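Lists > Clallside Allotments > Archive > Message 2454

Re: Slugs in the cold frame
Feb 15, 2018

Hello all,

Catching up on the slug thread, and I have opinions (sorry!). Quoting the bit I'm answering:

> I put 34 lettuce seedlings in the frame in November and I've got 3
> left. Is it worth sowing again now or should I wait? I've tried
> eggshells and they walk straight over them.

Eggshells never did a thing for me either. Go out with a torch after supper and pick the slugs off by hand - horrible job, but I once got 60 in one go off the Ristia bed and the difference was huge.

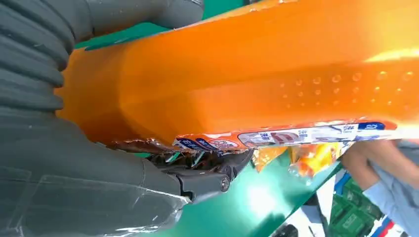 Orange, close up

I'd also lift every pot and plank near the frame, as they sleep under anything flat and damp. Mine were all tucked under the old doormat by the water butt.
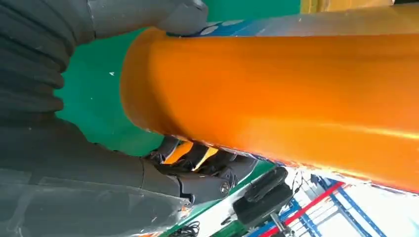 Beer traps do work, but you have to keep topping them up and the rain gets in. I make mine from cut-down bottles sunk in the soil with the rim a bit proud so the beetles don't fall in. Anything with smooth, rounded sides will do, like the shiny orange one there, and a bright colour means you don't put your boot through it.

As for sowing again, I'd start a few on the windowsill now and keep them in until they're a decent size. A few people have asked me the same things off list, so:

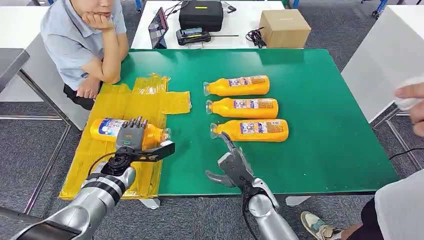

Do I need to heat the frame at this time of year?
Lettuce copes fine without, just throw some fleece over on frosty nights.

Watering is the other big one - mornings only, please!
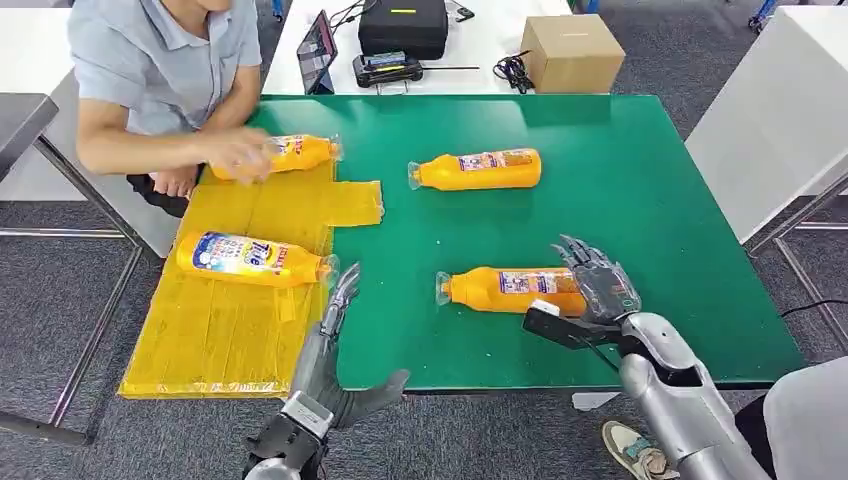 When should I open the lid?
On any mild day, from mid-morning until the sun goes off it.

Let me know how the next lot get on.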